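Notes on getting the Hosoda two-arm kit set up for a small pick and place job. Written while I still remember it. We bought ours from Bridard in March, this is the version with both arms, both parallel grippers and the teach software (Flometti). If you have the single arm kit, skip the pairing step, the rest should be close.

Price was 3,152 with shipping. No gripper pads included at that price, order them at the same time or you pay shipping twice. Ask me how I know.

## What you need

- the kit, obviously
- a table that doesn't wobble. Really. Lean on it first
- brown kraft paper, a wide roll, plus tape
- hex keys (the ones in the box are soft, use your own)
- zip ties or velcro straps, more than you think
- a bowl, an egg carton, eggs
- a laptop with a wired network port, Flometti hates wifi

## 1. Mount the bases

Plates first, then arms. Put all four bolts in finger tight before you tighten any of them. Arm goes on with the cable exit facing away from you. I got one backwards and had to redo it, 55 minutes gone, mostly because the connector underneath is fiddly and I'd already strapped everything down.

Second pair of hands for lifting. The arm folds when you pick it up and it will find your fingers.

## 2. Paper down

Cover the whole work area. Tape the edges only, pull it flat. Small wrinkles are ok. Big ones catch the bottom of a carton and drag it, and then every pick after that is off. Change it when it gets torn, marks don't matter.

## 3. Cables

Strap the gripper cable along the upper link, leave slack at the wrist. Too tight and you get a fault when the wrist turns past halfway. Too loose and it sweeps your parts off the table. Go for a loop you could put a hand through, then jog the wrist both ways by hand and watch it.

The power bricks and the rest of the spaghetti can live off the table. Label both ends of everything. Anneliese Ehlers at Bridard told me this on the phone and I didn't do it and she was right.

## 4. Power up and pair

Controllers first, then the laptop, then open Flometti. Wait for green on the bases. Takes a while the first time.

Pairing: Settings > Arms > Add. Add the left arm first. The software names them in the order it finds them and if they're swapped your left recording plays on the right arm. Not fun. Keep a hand on the stop button for the first move, every time, even after you think you know it.

If one arm won't show up:

- pull the network cable, wait, put it back
- check the two arms don't have the same address (mine did, out of the box)
- restart Flometti, not the controller

## 5. Set the gripper force

Default is way too strong for anything that breaks. Gripper > Force, bring it down to 5 and work up from there. Test on something you don't care about first, a ping pong ball is good, it dents before an egg would crack.

Also drop the closing speed. Most of my broken eggs were speed and not force. Fingers were arriving too fast and knocking the egg before they'd squeezed anything.

## 6. Teach the egg job

The manual uses wooden blocks. Blocks are too easy, you learn nothing about force. Eggs from a bowl into a carton is a much better first job, small carton, white bowl so you can see the eggs against it.

Put the bowl on the left and the carton near the middle, where the left gripper can come straight down on it. Keep the other arm out to the side until it's needed. Then:

- hold the teach button, move the arm by hand to above the bowl, save
- come down slow, save, close
- up, save. Always save the up point, don't skip it
- over the carton, down, save, open
- up again and back to start

Fill the front cups before the back ones, the gripper needs the clearance. Play it back at quarter speed before you go any faster.
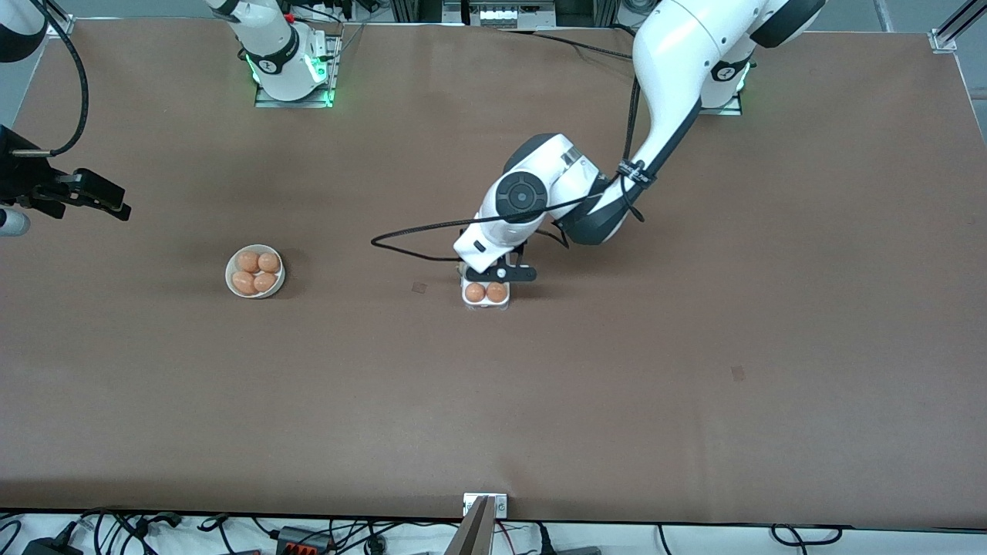
## 7. Run it properly

Turn on Loop and set your pause. I use 2 seconds between picks, gives you time to hit stop. Move the bowl a little between runs and re-save the bowl points so you see how sensitive it is. Answer: very. There's no vision in the base kit, it goes where you told it to go and if the egg rolled then too bad.

Save the job under a new name each time you change somthing. Flometti overwrites without asking. Lost a whole afternoon's points that way.

## 8. Shutting down

Park both arms first (Arms > Park All), then power off. If you cut power with an arm up in the air it sinks slowly, the brakes aren't great, and whatever is under it gets leaned on.

## Is it worth the money

For teaching and for trying out an idea, yes. Hand teaching is the best part, anybody can do it in a morning. Arms are quiet, repeat well once they're warm, and nothing has come loose since the bolts went in properly.

Bad stuff. The software is slow to connect and the error messages are just codes, keep the pdf open. Cable straps in the box are junk. The manual skips the force settings almost completly, page on it is half empty.

I also looked at the Clununitz kit. Nicer software by a mile, camera included, but it's one arm and the gripper opening was too narrow for us. If you only need one arm and small parts I'd look at that before this.

Bridard support picks up the phone. Have the serial number ready, it's on the underside of the base, so write it down BEFORE you bolt the thing to a table.

Still to do: soft pads for the fingers, and a job where one arm holds the carton while the other loads. Will add steps when it works.

Last edit May 2026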